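Filed under: Short stories / Under 500 words

Fatima Shezi kept the lock at Trurnwood for the canal company, and on Thursday the river came up over the second step. She wrote it in the book at six in the morning. By noon it was over the fourth.

She rang Plikton, where they had the sluices, and a man told her they were letting water through as fast as they dared. She asked how long. He said he would ring back, and she put the kettle on and sat where she could see the gauge.

The only boat above the lock was the Patrício, an old coal boat with a new roof. Its owner had gone to Panlow on the bus to see about a tooth. Fatima put on her boots, walked up with two spare ropes and tied the boat again, fore and aft, with plenty of slack. There was a cat asleep in the window. It looked at her and went back to sleep.

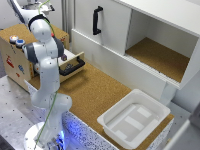
Would the bank hold? It had held in her father's time, with the water a foot higher, and she thought it would hold now.

The man from Plikton rang at four. They had counted 126 sandbags in the shed and could send up to 3,000 more if she wanted them. Fatima looked out at the lane, which was under water as far as the chapel.

'How would you send them?' she said.

He said he hadn't thought of that.

At dusk the owner of the Patrício came along the towpath with his trousers rolled up and a hand against his jaw. He looked at the ropes for a while.

'You've used a different knot,' he said.

'It's the one I know.'

He went aboard – she heard him talking to the cat – and the lamp came on. Fatima went in and wrote in the book: eight o'clock, fourth step, no change.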